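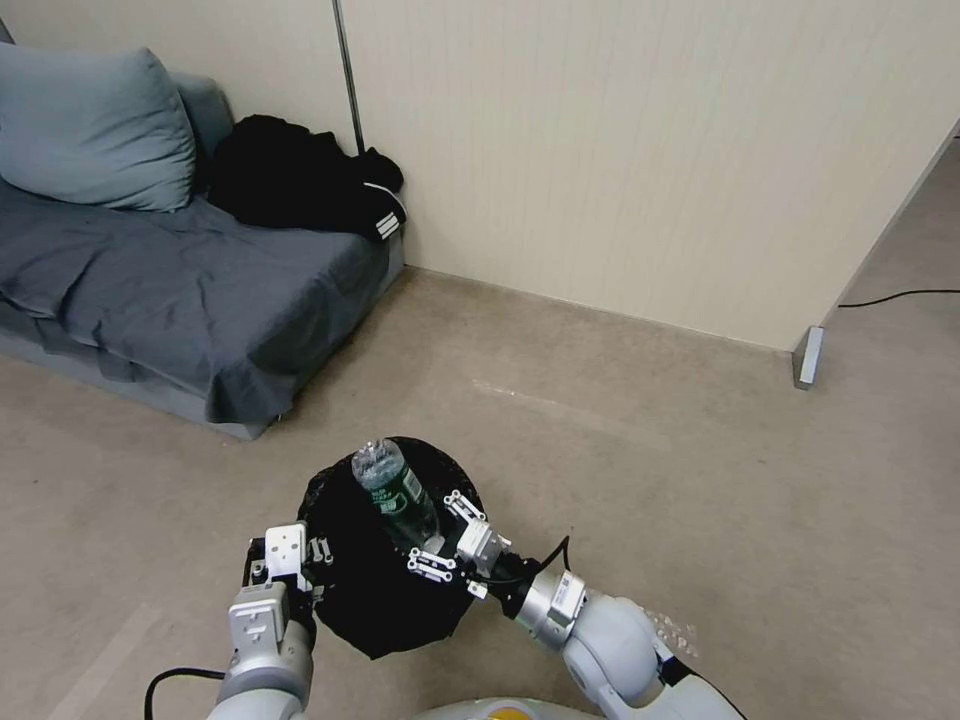
Home | Notebook index | Arm cell | Grippers | Bookings | Log out

September, started 14:20

Finger comparison, litter-to-bin task. Same arms and controller as before; only the fingers and the grip force limit change. Candidates are the Jadura parallel fingers (stiff, flat pads) and the Lundau set (softer pad, shorter stroke). Zullgate controller on default gains, wrist force limit 9 N for both.

Task: one arm steadies the bin by the rim, the other picks from the carpet and releases over the bag opening. An attempt fails if the item lands outside, if the bin shifts far enough to need re-detecting, or if the gripper drags the liner in with the item. Budget is 3 picks per item before it gets written off.

Bottle first. Jadura closes on the body and the bottle stays upright as long as the approach is square to the label. Off-square, it rolls in the pads as the wall gives. Dropping the closing speed helped more than dropping the force. Lundau tolerates a worse angle but the shorter stroke leaves little clearance on the way in, and it knocked the bottle over on 2 approaches. I would accept either for bottles with the slower close.

Release height matters more than I had assumed. Dropped from 300 mm above the rim the bottle bounced off the folded edge of the liner. Lowering until the base is inside the bag and then opening is slower but has not missed yet. Petronella Botha wants the release pose tied to the detected rim and not to the floor plane. Agreed, will change it before the next session.

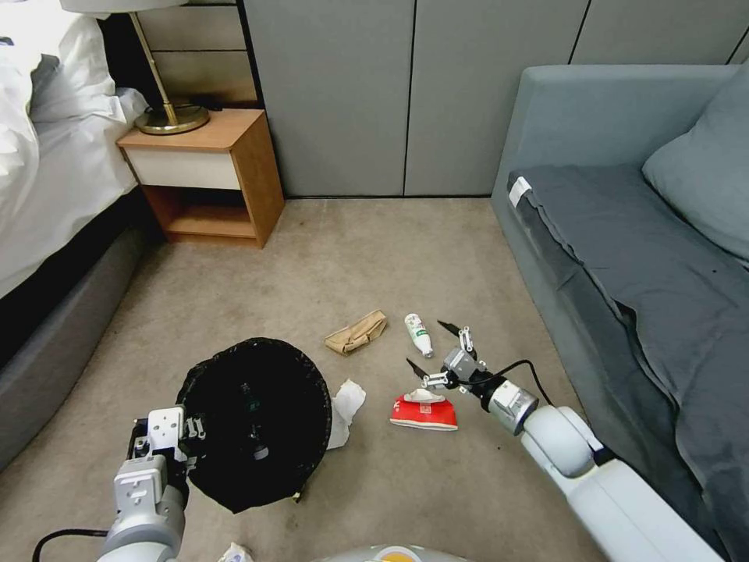

Thin items are the harder case and the reason for running this at all. The stiff pads need something to close against, and on carpet the fingertips either skim over or catch in the pile. Flattened paper is worst. The brown bag beyond the bin gives a large outline for the detector but hardly any height to grip, so the planner keeps choosing the centroid when a raised crease would be better. The crumpled red and white packet is easier on paper, with more relief. The tissue at the right-hand rim is a separate problem: partly over the edge, partly on the carpet, and segmentation tends to merge it with the bin. For now I am masking the rim with a fixed margin and treating anything touching it as a separate pick.

Holding arm: pressing at the rim is enough, no need to clamp hard. When clamped, every correction on that side pulled the liner round with it. Reduced to light contact and the liner stays folded.

Controller: the Ntuli driver still reports gripper closed one cycle early. Harmless on the bottle, not on paper, where the lift begins before the pads have settled. Put a fixed delay in as a stopgap - needs a proper fix in the driver.

To do
- rim-relative release pose
- crease detection in place of centroid for flat items
- repeat thin items with Lundau, same force limit
- ask Petronella for the old pad offsets

Stopped 16:45. Jadura fingers left on.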